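Forum Perception et planif > Segmentation
Segmentation qui fusionne les objets transparents avec le voisin
Publié en août par kelton_b -- 6 réponses -- 167 vues

kelton_b
Salut, je sèche depuis mercredi. Pipeline : segmentation d'instances, puis filtre profondeur, puis planif de prise. Sur objets isolés nickel. Dès que ça se chevauche, la bouteille plastique part dans le masque du sachet posé dessus. Résultat une seule instance, centroïde n'importe où. Seuil de score à 0,39. Une idée ?

Voller19
Ta profondeur est vide sur le transparent, c'est tout. Vire le filtre profondeur avant de toucher au modèle.

kelton_b
Déja essayé. Sans filtre je récupère la bouteille une fois sur deux mais les plis de la nappe deviennent des objets. Pas mieux.

siiri.p
Pas d'accord avec Voller. Si le masque RGB est déjà fusionné, la profondeur n'y change rien. Regarde les masques bruts AVANT filtre. Et baisse le seuil NMS, 0,39 en score ça ne dit rien du recouvrement.
-- Siiri Pelkonen

Voller19
Mouais. J'ai eu exactement ce cas chez Talleck, c'était la profondeur. On a perdu 19 jours à réentraîner pour rien.

kelton_b
Bon, masques bruts sortis. Siiri a raison pour la bouteille, fusion dès le RGB. Par contre la barre Snickers toute seule devant passe sans souci, score correct, prise proposée correcte. Donc c'est bien le tas qui pose probleme. Je mets la vue que mange le réseau :

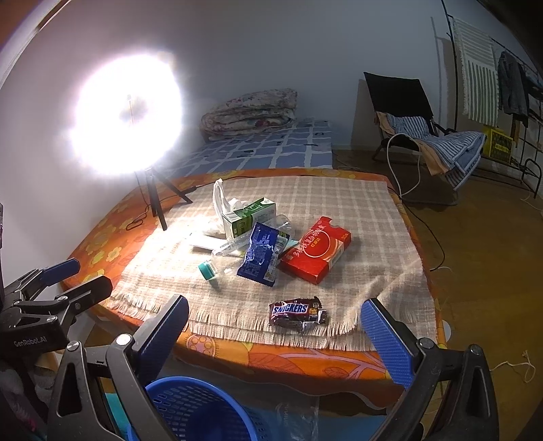 Vue poignet, pince ouverte devant la Snickers. La bouteille à bouchon vert est sous le sachet bleu.

firouzeh_s
Ah ok, plaid à carreaux sur nappe à fleurs, plus la lampe qui crame le fond à gauche. Le plastique blanc froissé est quasi saturé, tu vas le perdre aussi celui-là. Expo fixe plus courte d'abord. Ensuite, pour la planif, ne cherche pas à tout segmenter d'un coup : prends l'instance la plus sûre, retire, re-segmente. Le script Paulauskas fait ça, boucle toute bête.
Firouzeh Shojaei

Voller19
Re-segmenter à chaque prise, bonjour le temps de cycle.

siiri.p
Vu son tas il s'en fiche du temps de cycle je pense. +1 pour l'expo

kelton_b
Je teste l'expo ce soir, la boucle après. Je reposte les masques.

Partager (6)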